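Subject: Re: [brostby-maps] Old parish photos on the map

Hello all,

Lovely to hear from Dreseo again, and I'm sorry I've been so slow (January rather ran away with me!).

> We have 270 pictures from the Varghese albums scanned, but
> only 195 have a place attached. Can the map cope with the
> rest, or should we hold them back?

Please do send the lot. I've changed the import so that anything without a place goes into a side list, and people can drag it onto the map if they happen to know the street. Clarley did theirs this way, 1023 pictures in all, and the page still loads nicely on my elderly laptop, which pleased me no end. One small favour – could you keep the album number in the file name? I spent 3 evenings putting that right last time!

Warmest wishes from a chilly Brostby
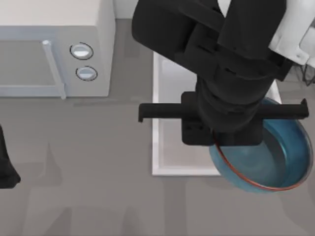
Can I move a picture again if I put it on the wrong street?
Drag it to the new spot and press Save; the old position stays in the history.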